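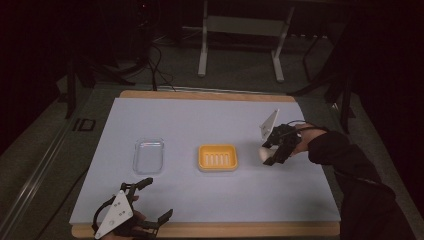

Soap dish task, clear container on the left, blue sheet over the board.

Policy trained on hand-held gripper demos does fine on the dish and fails on the clear container

Posted by plultard_bench in Manipulation and Imitation Learning

I'm trying to reproduce a result from a workshop paper and I'm stuck on one part of it. The method is the usual one: a person does the task with two hand-held grippers, you record the gripper poses and the video, and you train a policy on that with no robot in the loop. Then you run it on the arms.

My task has two steps. Step one, pick up the small white piece and put it in the yellow-orange soap dish. Step two, take the clear container and place it over the dish like a cover. I have 422 demonstrations, all from the same person, all on the blue sheet.

Over 20 rollouts on the arms, step one worked in 17. Step two worked in 3. In most of the failures the left gripper goes down in the right general area, closes next to the rim and lifts nothing. Then it carries on as if it had the container and finishes the motion over the dish.

Validation loss looks normal for both steps. I tried training longer and got the same thing. The paper reports nearly equal success on both halves of its task, but their objects were all opaque. Is this a data amount problem or something else? I can record more in March but I'd like to know what to record before I spend the hours.

Setup: one head camera view, resized to 224 before it goes into the encoder, action chunks of 16 steps, absolute poses.

wuvel_arms
More data. 422 is low for two arms. We had 1199 before ours stopped doing odd things. Also check your gripper calibration.

sutherland_lab2
I don't think amount is the main thing, although more won't hurt. Look at your own picture at the size the network gets it. At full size I can find the container from the shine on its edges and not much else, and the sheet shows straight through it. Shrink that to 224 and there may be almost nothing left. Your loss won't tell you, because if the container starts in a similar place every time the policy can learn the place and ignore the image.

Easy test: move the container a hand's width from where it usually starts and run it 20 times. If the gripper still goes to the old spot, you have your answer. Do the same with the dish as a control. I'd expect it to follow the dish.

What helped us, in the order I would try it:

Crop before you resize. A lot of your view is floor, stands and cables beyond the board. Crop to the sheet and the rim gets more pixels for free.

Vary the start position on purpose. Mark a grid under the sheet and go through it. Ours was lazy at first and all the starts ended up in one corner.

Change the cloth and the light for part of the set. One pale blue background is the hard case for a clear object, and you also don't want a policy that only knows one sheet.

Add wrist views if your grippers can take a camera. For us this was the biggest gain by far - the rim is much easier to see from up close.

On the carrying on with nothing in the jaws: feed the measured gripper width in as an input if you aren't already. Closed on nothing and closed on a rim give different widths, though on a thin rim the difference is small. You also need some demos with a missed grasp and a second try. If your demonstrator never misses, the policy has no idea what to do after one.

illstead_k
Agree with the post above about start positions. We went up to 2446 demos on a clear cup and it barely moved until we spread out the starts. I'd still check the time offset between the video and the poses. Ours was off by two frames and it looked a lot like what you describe, closing just beside the thing.

plultard_bench
Thanks. Ran the moved container test this morning. It went to the old spot 16 times out of 20, and it followed the dish fine. Cropping first, then a new set with a grid. I was not feeding in the width, so that goes in too. Haven't checked the offset yet.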